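Home | Notebook | Bench log | Contacts

November, bin work, bench 4

Started on the gray bin after lunch. Most of the things have ended up on the left and along the lower side. The hint bottle is lying lengthwise near the left wall, cap still on. Remedios wants the contents listed before anything gets moved.

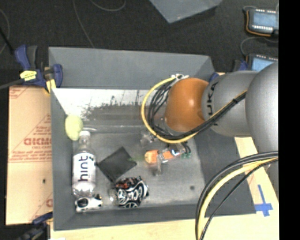
Still to do

Find the spare labels – Milagros had some 18 left over from the Grurnach job. Wipe down the tabletop.

2 comments | 4 shares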